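报告编制：Ratanaporn社区档案室
报送：Wurik基金会项目管理部
报送日期：25/07/2021
项目名称：Alness纺织社区口述史采集与家庭文献整理
项目负责人：Ratree Thaweesak

# 中期进展报告

## 一、报告范围

本报告依据资助协议关于中期汇报的条款编制，涵盖自项目启动会至本报告报送之日的工作情况，内容包括口述访谈、文字转录、家庭文献征集与数字化、访谈场所条件改善、经费执行以及下一阶段安排。财务明细表、访谈登记表和授权书样本另作附件报送，正文不再逐项列示。

启动会纪要中贵会提出的意见，我室已逐条研究。其中关于授权文本应使用受访人母语的意见，已全部落实；关于提前公布部分录音的意见，经与受访人沟通后仍有不同看法，相关情况在第三部分说明，请贵会审阅。

## 二、口述访谈工作

### （一）受访人的确定

Alness的纺织厂停产后，原厂职工及其家属陆续迁往邻近城镇，厂方人事档案又在库房搬迁中散失了一部分，可供查考的完整名册已不存在。我室采取由熟人推荐、再由工作人员上门核实的办法确定受访人。核实内容主要为在厂工种、在厂年限以及本人接受访谈的意愿。对健康状况不宜长时间交谈的老人，暂不列入本期计划，仅登记联系方式，待家属认为合适时再行联络。

推荐名单最初集中在织造车间，染整、机修、食堂和托儿所等部门的人员偏少。Orathai Noiphan在复核名单时提出，如果照此执行，日后形成的资料将以织工的经历为主，其他岗位的日常工作难以得到反映。项目组采纳了这一意见，对名单作了调整，增加了染整车间夜班工人和托儿所保育员。调整后联络工作量有所增加，访谈起始时间因此顺延，但未影响本期任务的完成。

### （二）完成情况

本期计划完成20人的正式访谈，现已全部完成。每位受访人在正式访谈之前均有一次不录音的预访，用于说明项目目的、核对基本经历，并商定哪些话题不宜涉及。预访记录只保留提纲，不作为档案入藏。

访谈内容大体依照受访人的生活经历展开，从进厂之前的家庭情况谈起，至停产后的去向为止。项目组没有采用统一问卷，只备有一份话题提示单，供访谈人在谈话中断时参考。从已完成的录音看，受访人谈论较多的是学徒期、宿舍生活和换班时的交通，对工资制度和工会活动的叙述相对简略。染整车间的几位受访人对染料气味、排水沟颜色以及下班后洗手的办法有相当详细的回忆，这部分内容在现存的厂方文件中没有对应记载，资料价值较高。

托儿所方面的访谈补充了一项此前未曾掌握的情况：厂方曾为夜班女工延长托管时间，保育员轮流在所内过夜，相关安排由车间与托儿所口头商定，没有书面规定。Mateja Begović据此查阅了同期的厂内通讯，找到一则关于添置小床的简短消息，可作旁证，但具体年份尚不能确定，录入时已注明存疑。

### （三）访谈语言

受访人使用的语言不止一种，同一段谈话中夹用几种语言的情形十分普遍。项目组要求访谈人尊重受访人的表达习惯，不得为便于转录而要求其改用某种语言。对于车间术语，尤其是织机部件和布匹疵点的俗称，访谈人应当场请受访人解释，并尽可能请其画出简图。所得简图与录音同号归档。

## 三、授权与伦理事项

全部受访人均已签署录音授权书。授权书分为保存授权和公开授权，由受访人分别勾选。同意保存的为全部受访人；公开授权方面，多数人同意在阅览室内提供查阅，对网络公开则意见不一。部分受访人担心谈及旧日工友家事的段落会引起误会，要求将这些段落封存。

我室认为，上述要求合理，应予满足。贵会在启动会上希望于中期阶段在网上公布部分录音选段，以扩大项目影响。经项目组讨论，现阶段公布选段的条件尚不成熟，理由如下：其一，转录稿仍在由受访人本人审阅，审阅完成前不能确定封存范围；其二，选段脱离上下文后容易使听者对受访人的原意产生误解。我室建议将公布时间推迟至转录稿审阅结束之后，并由受访人对选段另行签字确认。此项建议如获贵会同意，请在回函中予以明确。

另有一位受访人在访谈完成后提出撤回部分内容。Ebony Tawhiri已与其本人及家属面谈，相关段落已从查阅副本中移除，原始录音加密保存，解密须经本人书面同意。处理经过已载入伦理事项登记簿。

## 四、访谈场所

项目初期，访谈多在受访人家中进行。家中访谈气氛自然，便于受访人随时取出照片和证件，但临街噪声、电视声以及家人往来对录音质量影响较大，个别录音中的人声已难以辨认。经贵会批准，我室动用设备与场所科目下的经费，对档案室内原有的一间阅览辅房作了整理，用作固定访谈室。

整理工作以降低回声和保证老年人坐姿舒适为主。地面和窗户的处理由我室自行完成，未聘请外部施工单位。座椅选择布面、有靠背和扶手的样式，便于受访人起坐，也可减少硬质家具表面造成的反射声。录音设备摆放在受访人视线以外，使其不必始终面对话筒。访谈室启用后，受访人可自行选择在家中或在室内接受访谈，项目组不作统一规定。
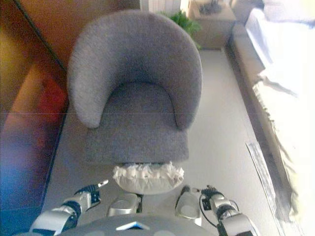

图1　灰色布面圈椅与米白色荷叶边小枕

访谈室的使用登记由Nipon Thaweesak负责。除访谈外，受访人审阅转录稿、家庭成员共同辨认老照片等活动也安排在该室进行。目前存在的不足是室内通风条件一般，关窗录音时间较长时，受访人容易感到疲倦。项目组已规定访谈过程中应安排休息，休息时开窗换气。夏季高温期间的使用办法尚在研究，暂以缩短单次访谈时间处理。

室外走廊与邻近办公室共用，上下班时间脚步声较多。我室已与邻近单位协商，对方同意在收到通知后协助保持安静。此项协商为口头约定，执行情况总体良好，项目组拟在下一阶段将其写入场所使用说明。

## 五、转录与编目

### （一）转录进度

转录工作采用初转、复听、受访人审阅的顺序进行。初转使用Novia转写软件生成底稿，再由转录员对照录音逐句修改。该软件对单一语言、语速平缓的录音处理效果尚可，对夹用多种语言和含有机器术语的段落则错误较多，部分段落由人工重新听写所需时间反而更短。项目组据此调整了工作方法：凡访谈登记表中注明多语言夹用的录音，一律直接由人工转录。

调整工作方法以后，转录质量有所提高，但进度慢于原计划。目前初转已全部完成，复听仍在进行，送交受访人审阅的稿件陆续返回。返回的稿件中，受访人修改最多的是人名写法和年份，对叙述内容的实质改动较少。个别受访人希望将口语改为书面语，项目组向其解释了保留原话的用意，同时同意将其修改稿作为附件一并保存。

### （二）转录规范

由于现有通行规范对多语言夹用的情形规定较少，项目组自行拟订了转录细则。细则要求保留原语词，在其后以方括号注明通用译法；停顿、笑声和叹息仅在影响理解时标注；听不清的词语以统一符号标出，不得凭推测补足。Mateja Begović为细则执笔人，各转录员在使用中提出的修改意见由其汇总，随时修订。现行文本已作为附件报送，供贵会资助的其他同类项目参考。

### （三）术语表

车间术语表是转录工作的附带成果。同一种布面疵点在织造车间和验布间往往有不同叫法，早期工人与后期工人的叫法也有出入。术语表按部门分列，各条注明出处录音的编号，不强求统一。其中涉及织机部件的条目，请原机修工校阅后已作更正，涉及染料名称的条目尚待核实。

## 六、家庭文献征集与数字化

征集工作与访谈同步进行。受访人及其家属提供的材料以照片、工作证、奖状、工资条和往来书信为主，另有少量布样和自制工具。我室原则上只借用原件作扫描，扫描完成后归还；持有人主动提出捐赠的，另行签订捐赠协议。

本期数字化能力的设计上限为每月处理最多300件，实际工作量受材料状况影响较大。相册中用胶粘贴的照片不能取下，须整页拍摄；折叠多年的奖状展平需要时间，不宜催促。现有2台扫描工作站均已投入使用，其中一台因玻璃台面出现划痕曾短暂停用，更换台面后恢复正常，费用在维护科目内列支，未申请追加。

照片的辨认工作进展不均衡。车间合影因人数较多，辨认须由数名旧日同事共同进行，意见不一致时，各种说法均予记录。家庭照片由持有人自行说明即可，编目较快。项目组注意到，同一张厂庆照片在几户人家均有收藏，背面题字各不相同，有的写明年份，有的只写了赠送人的名字。对这类照片，我室按各自独立的藏品分别扫描，并在目录中互相参见，不作合并。

书信的处理较为谨慎。写信人多已离世或失去联系，持有人虽同意扫描，但信中涉及的第三人权益难以逐一征询。经Ebony Tawhiri与档案室管理层商议，书信类材料一律暂不公开，仅供编目人员核对事实使用。此项规定今后是否放宽，待项目结项时再作评估。

布样的保存条件目前尚不理想。档案室现有柜架为纸质档案设计，尺寸不合，布样只能折叠存放，长期如此会形成折痕。项目组已向本地纺织品保存方面的从业者请教，得到的建议是改用卷轴存放并以无酸纸衬垫。所需材料费用不大，拟从现有耗材经费中调剂，调剂方案列入附件，请贵会审核。

## 七、人员与培训

项目组人员构成与申请书所列一致，无变动。Orathai Noiphan负责受访人联络和访谈安排，Mateja Begović负责转录与编目，Ebony Tawhiri负责授权与伦理事项，Nipon Thaweesak负责设备、场所及数字化工作。转录员按工作量聘用，聘用合同和报酬标准与申请书相符。

本期举办2次内部培训，内容分别为访谈方法和扫描件的命名与校验。访谈方法培训采用听取实际录音片段、集体讨论的形式，所用片段均事先征得受访人同意。讨论中暴露出的主要问题是访谈人在受访人沉默时过早接话，使原本可能继续的叙述中断。培训之后的录音中，这一情形已有减少，但在谈及停产经过时仍时有发生，负责人已与有关人员个别交换意见。

扫描件命名与校验的培训系针对早期文件编号重复的问题安排。问题源于访谈材料与征集材料曾各自编号，合并入库时发生冲突。现已改用统一编号，早期文件的编号更正工作基本结束，新旧编号对照表随目录保存。

## 八、经费执行

经费支出总体符合预算。访谈与交通科目支出低于计划，主要由于部分访谈改在档案室内进行，外出减少。转录科目支出高于计划，系人工转录比例提高所致。两个科目之间的差额可以相抵，无需追加资助。依协议规定，科目间调剂须事先取得贵会书面同意，我室已随本报告提交申请，在获得批复之前，超出部分暂由本单位自有资金垫付。

设备与场所科目下的支出已结清，票据齐全。管理费按协议比例提取，未有超出。全部支出凭证已由本单位财务人员审核，原件留存备查。

## 九、存在的问题

转录复听进度落后于原定计划，是本期最突出的问题。通晓当地多种语言、又熟悉纺织术语的转录员人选有限，短期内难以增聘。项目组曾考虑将部分录音委托外地机构转录，但录音中含有未经审阅的个人信息，不宜交由外部处理，故未采用。

受访人审阅转录稿的时间较难控制。部分老人视力不佳，需由家属代读，家属又多在外工作，只能利用休息时间。项目组不设催交期限，改由联络人上门朗读，征得同意后当场记录修改意见。这一办法效果较好，但占用联络人较多时间，对下一阶段新增访谈的安排有一定影响。

厂方遗存档案的查阅仍有困难。现由接管单位保存的部分尚未整理，查阅须逐次申请，所得批复范围较窄。Ratree Thaweesak已致函该单位，请求允许项目人员协助编制简目，以便双方利用，目前尚未收到正式答复。若在下一阶段仍无进展，有关停产前后生产安排的事实核对将主要依靠厂内通讯和受访人叙述互证，可靠程度会受到影响，项目组将在目录说明中如实注明。

## 十、下一阶段安排

8月的工作以复听和转录稿审阅为主，暂不安排新的正式访谈，仅对已完成访谈中事实不清之处作补充询问。高温天气期间，补充询问优先采用电话方式，通话录音同样须取得授权。

家庭文献方面，将继续归还已扫描的原件，归还时请持有人核对并签收。车间合影的集体辨认拟在档案室内分批进行，邀请名单由Orathai Noiphan拟订，优先安排行动方便者，其余人员由工作人员携带放大复制件上门请教。

目录编制将在转录稿审阅达到一定比例后开始。目录拟按部门和个人两种途径编排，封存段落在目录中只注明存在及封存依据，不显示内容。阅览规则草案由Ebony Tawhiri起草，定稿前征求受访人意见。

关于成果展示，申请书原列有小型展览一项。受访人对展览普遍抱有兴趣，有数位表示愿意出借原件。展览地点尚未确定，正在与Alness当地适合接待公众的场所接洽，待地点和保险事宜落实后另行报送方案。

## 十一、请示事项

请贵会就选段公布时间的推迟、转录科目的经费调剂以及布样保存材料的费用列支予以批复。批复意见请径寄档案室项目负责人，并抄送本单位财务部门。

附件：财务明细表；访谈登记表（隐去姓名）；授权书样本；转录细则现行文本；科目调剂申请；布样保存材料调剂方案

Ratanaporn社区档案室
项目负责人　Ratree Thaweesak（签字）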